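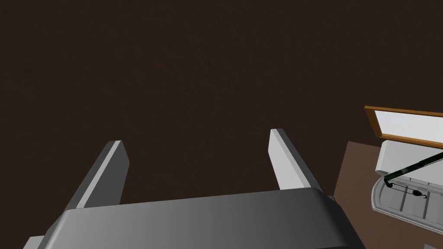 **Brastberg Two-Finger Gripper, Model 522**

The Model 522 is supplied with a simulated cell for checking setup before work on the arm. Finger faces should be wiped monthly.
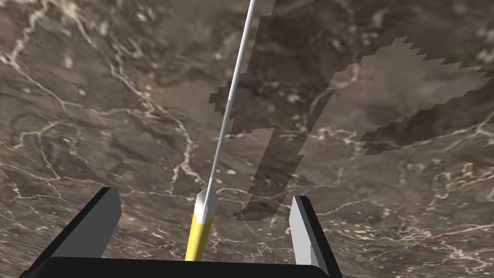

Tahmineh Rezaei writes that her cell needed its zero position reset after each finger change.

Resetting takes place with the jaws open and 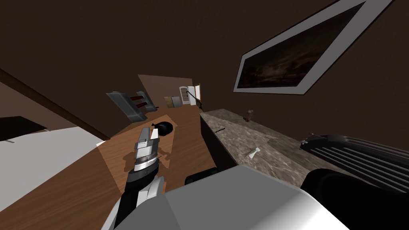
the arm held still. Order wrist seals as part 3649.

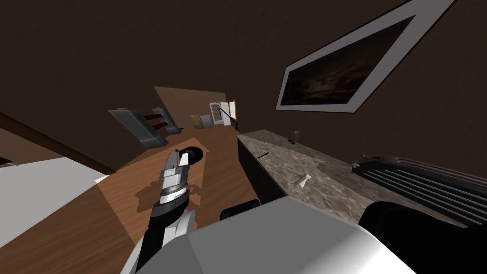
Arvid Eklund asks that the seal kit include spare screws.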